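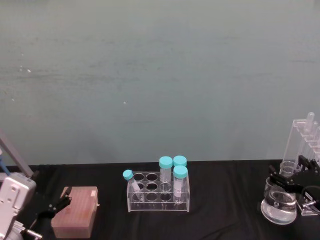 Ticket 1668
Customer portal > Brullton Labware > Racks and holders
Status: Closed by requester
Subject: Small tubes won't stand up straight in the clear acrylic rack

Original message, 9:14 am

Hi Brullton folks! I have one of your clear acrylic tube racks, the Tang, with the round holes up top and the lower platform underneath. I love being able to see through the thing and I'm not looking to send it back. My trouble is with the small centrifuge tubes. The tall ones go in and stand there like they should, but the little ones with the conical bottoms tip over in the hole, so the cap ends up way off to one side and the tube lies across at a slant. Sometimes the cap hangs out past the end of the rack, and I've knocked it with my sleeve more than once.

It's mostly the front holes at the left end, or that's where I notice it, being where I put the small ones. All my tubes have the same cyan screw caps, so when one leans over its neighbor I can't tell at a glance which cap goes with which tube. Not a disaster, just annoying when I'm trying to get a set ready and go home.

Is the rack supposed to hold both sizes? The page I ordered from said "mixed tubes" and I took that at its word.

Reply from support, 11:02 am

Thanks for writing in. Could you tell us (1) whether the rack sits on a hard surface, (2) whether the lower platform is seated all the way at both ends, and (3) whether the small tubes touch the lower platform when you hold them upright?

My answer, 11:40 am

OK, went and looked.

1. It's on a table with a black cloth over it. We like the cloth, you can find a clear tube against it, which you can't on the old white bench paper. It does wrinkle though. I'd smoothed it this morning and it had folds in it again by the time I'd moved the rack twice.

2. Yes as far as I can see. I pushed down on both ends with my thumbs and nothing clicked or shifted.

3. No! That's a good question, I hadn't thought to check. Held upright by the cap, the small tube stops short of the lower platform, so the point is hanging in the air. The tall ones get all the way down.

Also tried, while I was there:

Took the rack off the cloth and put it on bare table. Small tubes still lean. The rack itself did stop rocking, so the cloth was doing something, just not this.

Turned the rack end for end. Same lean, now at the other end, so it isn't one bad hole.

Swapped in small tubes from a different bag. Same.

Reply from support, 1:25 pm

That matches what we'd expect. The Tang's holes are sized for the taller tube. Small conical tubes need the reducer ring (part 128), sold separately. We're sorry the listing wasn't clearer. We can send you a sample pack of 14.

My answer, 1:38 pm

Yes please to the sample pack! And please do fix the listing, I read it again at lunch and there's nothing on it about a ring. I would have just ordered them together.

Meanwhile is there any harm in a homemade version? I have a foam sheet and a hole punch and not a lot of patience.

Reply from support, 2:10 pm

Foam is fine for holding tubes at room temperature. We'd avoid glue on the acrylic, as some adhesives will craze it.

My notes, same afternoon

No glue, got it. I cut little foam collars and slid them up under the caps. First try was too thick and the tube popped back up like toast. Second try, thinner foam, much better. Three tubes standing, a fourth leaning a tiny bit but not enough for the cap to stick out past the end.

Moved the pipette tip box further over as well. I'd been keeping it close beside the rack, and reaching between the two was half of how I was bumping things. It's the pinkish-brown kind, from Plindley, and the lid wants a bit of elbow room to open anyway. (If anybody at Brullton has opinions on where a right-handed person should keep the tips, I'm all ears. I've tried both sides and I'm still not sure.)

Pulled the black cloth tight and clipped it under the table with two Wurken clips from the supply drawer. Rocking is gone with the cloth on. I'll see how long that lasts, somebody always wants those clips.

Follow-up, the next week

Rings came! They're a bit fiddly to seat, and I put the first two in upside down. There's a lip on one side and it goes up, and the slip in the bag doesn't mention that, so maybe add a line. Once they're in, the small tubes stand straight and I can lift one out by the cap without the ring coming along for the ride.

I left the back row without rings for the tall tubes and put rings only along the front. That way I don't have to think about which hole takes what.

One leftover question and then I'll leave you alone: can the rings go through the washer with the rack, or do they need to come out first?

Reply from support, 10:34 am

Take them out first, please. They're small enough to end up in the drain filter. Hand wash with mild soap, and the same goes for the rack if you want it to stay clear.

My answer, 10:50 am

Will do. I've put an order in for another bag of rings so I can do our second rack too. You can close this one, thanks for the quick answers!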